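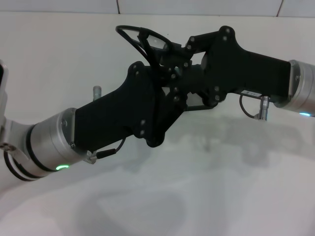
Workshop and Maintenance

Cell 2 at Gerndale: cable loops, finger meeting point and table joint

Cell 2 has been back in use since December following its service at 3768 running hours. The work covered the gripper cables, the zero position of both sets of fingers, the meeting point between the arms and the joint in the table. Most of the method carries over to the other two-arm cells on site, though the offsets do not and should not be copied across.

The reason for bringing the service forward was a drift in the handover. Plinwood built the cell to pass small framed lenses from one arm to the other over the table, and the black oval frames in current use leave little spare room in the jaws. The stem goes into the fingers and the lens has to stay clear of them. An error that would not matter on a block or a tube is enough to tip the frame, and the log showed a slow rise in repeat grips over several weeks. Nothing had failed outright and no fault code was raised.

Cables first. Each gripper is fed by a black cable, and the right-hand one hangs in a loose loop below the gripper before it reaches its metal connector. Leave that loop alone unless it has been measured. It had been shortened at an earlier service to keep it off the table, and at full wrist turn the short loop pulled on the connector and loaded the gripper sideways. The slack was put back. With the arm in the low handover pose, the lowest part of the loop should clear the table by 30 mm. If it will not, raise the pose. Do not take up the cable.

On the left arm the loop passes beneath the wrist. Check it with the wrist at both ends of its travel, power off and the brake released by hand, and look for polished patches on the sleeve. One was found near the bend. The sleeve was not cut through, so the cable was turned a quarter of a turn in its clip and kept. It goes on the list for replacement at the next stop. The short lead clipped against the left gripper housing was unplugged, cleaned, refitted and given a light pull test.

Screws next. The gripper bodies have a good many small silver bolt heads and it is tempting to go round all of them with a driver. Please don't. The ones that hold the body to the wrist are to be checked with the torque driver against the Ulleo sheet kept in the cell folder. The ones around the finger pivots are set with thread lock, and turning them to "see if they are tight" breaks the bond. If a pivot has side play, the finger assembly comes off and goes to the bench. Neither gripper needed this.

Finger zero was then reset on each side, left before right. Close the fingers on the flat gauge, wait for the current to settle, store the value, open, and repeat from a different starting width. The two stored values should agree within the limit on the sheet. The right gripper took three attempts. Dust on the gauge face accounted for the first and a missed warm-up for the second. The warm-up routine must be run in full before zeroing; the menu allows it to be skipped and it should not.

Then the meeting point. Both arms are brought in at the slowest jog speed until the grippers meet near the middle of the working area, with a lens frame in the jaws for the last part of the move. Approach from the left arm only. With both arms moving at once it is hard to say which of them carries the error, and the old offset had evidently been split between the two at some stage. The left arm now holds the reference and the whole of the correction sits in the right arm's tool offset. The old values are saved under the previous revision number in the Diekmann controller and can be put back if needed.

After the reset the cell ran 137 handovers without a repeat grip, at normal speed, using frames from one tray. It is a short run and covers a single frame size. A longer run with mixed trays will be done when the new trays arrive.

Last, the table. The top is white and matte and shows every shadow from the arms, which had some effect on the overhead camera's edge finding. The exposure was lowered one step and the search area reduced so that the shadow of the right gripper falls outside it during the handover. No lamp was moved. Anyone who moves a lamp should redo the exposure check and write it in the log.

The joint between panels also needs attention at each service. Run a straight edge across it near each end and again at the middle. A step here will not stop the arms, but a lens frame set down across the joint can rock and the next pick will be off. The rear end of the joint was slightly high and was brought down at the levelling foot. Clean the joint with a dry brush only. Fluid runs down between the panels and stays there.

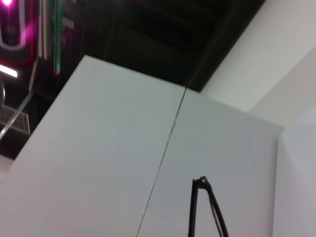 Do the arm offsets have to be set again after the table has been levelled?

Only the table height needs checking if the feet alone were adjusted. Touch off at the four usual points, compare with the stored plane and save a new one if any point is outside the limit. The handover offset is taken between the two arms and does not use the table, so it stays as it is. If a panel has been lifted off or shifted sideways, the pick and place positions must be taught again as well.

Spares used: one cable clip, one connector seal. Spares on order: left gripper cable, one set of finger pads. The pads fitted at present are worn evenly and can stay until the order comes in. The torque driver has been returned to the main store and must be signed out from there, as the Gerndale workshop no longer keeps its own.

The revised service sheet replaces the copy in the cell folder. Old copies should be removed from the bench drawers. The only changes are the cable clearance figure, the order of the zeroing steps and the note on approaching from the left arm.

Shares 30 Comments 2

Home | News | Workshop | Service sheets | Back issues

Contact the Gerndale workshop desk | © Plinwood, all rights reserved | Back to top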